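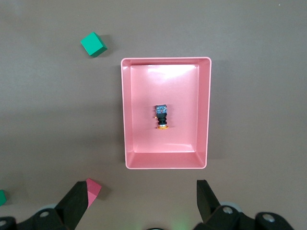
A pink tray on a brown tabletop.

Opening a Niven Savings Account: Your Questions

We get a lot of letters and calls about the Niven account, and we love hearing from you, so we've gathered the questions that come up most and tried to answer them the way we would over the phone.

How much do I need to get started?

You can open an account with $50, and it can come from any checking account in your name. After that you're welcome to add as much or as little as you like, whenever it suits you — there's no monthly amount you have to keep up with.

Is there a minimum balance?

There is, but it's a gentle one. We ask that you keep $100 in the account. If you dip under it for a while, we won't charge you anything, but you won't earn interest for those days.

When is interest paid?

It's figured daily and added to your account on the last day of each month. Balances over $1000 earn our higher rate, which applies to the whole balance and starts the day after you cross the line. Both rates are listed on your Plandness statement, near the top.

Can I take my money out whenever I want?

Yes, of course! Transfers to your checking account usually take two business days. If you have a big bill coming up, say a property tax payment, do give yourself a little extra time.

I have an old Preris account. Do I need to do anything?

No. Preris accounts will move over to Niven in March, and your account number stays the same. You'll get a letter from Luvow with the details, so please check that we have your current mailing address.

Will I get a tax form?

If you earned $10 or more in interest, we'll send you a Form 1099-INT. You can also find it online under Documents.

Last updated February 9, 2021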